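Desk & Drawer
Filed under: Talks, Home Office, Getting Organized
7 min read

Everything Goes Back in the Cup: my notes for the Garville small-business evening

Okay, deep breath, water within reach, start before the chairs stop scraping.

Hi everybody. I'm going to talk for twenty minutes about the stuff on your desk. If you came for the tax session, it's across the hall, and I won't be hurt if you get up now. (Wait. Let them go. There were four last time.)

I run the supply side of a framing shop called Pletero, which means I order the glass and the mat board and I'm also the person people come to when they can't find the scissors. For a long while that second job took more of my day than the first. So one January I got annoyed enough to keep a list. Every time anybody, me included, got up from a bench to look for a small tool, I made a mark on the back of a calendar. By the end of the month I had 165 marks. We are a tiny shop! There are five of us and one of us is part time.

(Hold up the calendar page. Don't pass it around, it has my dentist's number on it.)

I want to be fair to my coworkers, so let me say that the worst offender was me. I put pens behind my ear, I put pens in my apron, I once mailed a pen to a customer inside a frame. Shewit Shiferaw, who cuts our mats, kept her own tally of me for one afternoon and taped it to my monitor. It's still there.

First thing I tried: drawers. I love a drawer. I bought a set of dividers, I labeled them, I took a picture of them and sent it to my sister. They lasted until the first busy week. The trouble with a drawer is that it takes a hand to open it, and at a framing bench you usually have one hand holding something down. So people set the scissors next to the drawer. Then they set the tape on the scissors. You know how this goes, I can see some of you nodding.

(If nobody nods, skip the drawer joke and go straight to the wall.)

Second thing: the wall. Asanka Dissanayake put up a pegboard for us, beautifully level, with an outline painted for every tool. Big tools did great up there and they still live there. Small ones didn't. A pen doesn't hang. A screwdriver hangs fine, but you have to aim it at the hole, and by four in the afternoon no one is aiming at anything. We ended up with this gorgeous board of hammers and squares and a heap of little things right underneath it.

Third thing, and I'm a bit embarrassed how long it took, was a cup. A plain open cup, one per bench.

Let me tell you how we picked them, because I did go through a few. The ceramic mug was Krešimir's idea (Krešimir Radulović, he's our part-timer) and it's a nice mug, but you can't see what's down in it, so the short stuff disappears and you end up fishing. The glass jar I was nervous about from the first day. The tall plastic tumbler tipped over as soon as you put scissors in it, handles up, all that weight at the top. The mesh ones won. You can see through the sides, and when the dust builds up you turn them over the trash and give them a tap. Obaidul Barua, who keeps the office at Weerasinghe next door to us, had a shelf of them he wasn't using and let me have the lot.

Now the part I really want you to take home, which is the dump.

Once a week everything comes out of the cup. All of it, onto the bench, cup in one hand and nothing else on the surface. You look at what fell out, you put back what you used that week, and whatever's left goes to the pegboard or the supply closet or the trash. It takes me 2 minutes. I've timed it, and I've timed Shewit, and she's faster, but she doesn't test her pens.

(Slide. Give them a second to look before talking.) 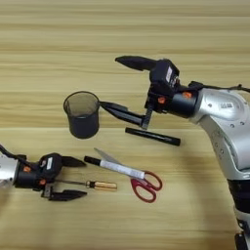
Slide 9: mesh pen cup, marker, scissors, pen, screwdriver.

So that's a pretty typical load. Marker, scissors, a pen lying right across the blades, and a screwdriver with one of those see-through amber handles that I'm always happy to spot in a mess. I'd call this a healthy cup's worth. You can take it all in at once, and if one of them went missing you'd know by lunch.

Things go back in an order, and I do have opinions on the order! Scissors first, points down, leaning against the side. Then the screwdriver, tip down, on the opposite side so the two heavy things balance. Then pens and markers fill in wherever. If you do the pens first, you'll be shoving scissors down through a thicket and somebody's going to bend a clip. Check every cap before it goes in. I mean push it with your thumb till it clicks. I lost a good linen shirt to a marker cap that only looked closed.

Someone always asks about scissors handle-up and whether it's safe. At a bench with grown-ups, sure. If kids come through your place, keep the scissors somewhere else, please, and up high.

Somebody also asks how many pens. I used to give a number. When we did our first big dump, all the benches and the front counter and my apron, we had 106 pens, and a sad share of those wrote. Now I say, test them on the back of an envelope, and if you have to scribble twice it goes. Don't put it back "for later." Later is how you get 106 pens.

(Pause here. Drink the water.)

A word on doing this with other people, because I know plenty of you share a desk. Asanka Herath runs the sample room at Jokis and she tried my cup thing with her whole team and it flopped. We talked it over on the phone and what she'd done was set out one very large cup for six people. It became the drawer again, only round. She switched to a small cup at each seat with a bit of colored tape on the rim, and the scissors stopped wandering off. So, small cups, and more of them than you think. If it's full, it doesn't mean you need a bigger one.

And don't make the dump a punishment. We do ours while the coffee's brewing. Nobody gets a speech. If a screwdriver turns up in the wrong cup you walk it over and you hand it back, and that's the entire system.

Try it tonight if your desk is handy. Clear a patch of table, tip the cup, see what you've got. I'd love to hear what's at the bottom. (Mine was a guitar pick. I don't play guitar.)

Questions now. Repeat each one into the microphone, the back row couldn't hear last time. If they ask where to buy cups, say any office store, and mention the box by the door, there are a few spares in it and they're free to whoever gets there first. Handouts are on the table next to the box, I printed 200 so please take two.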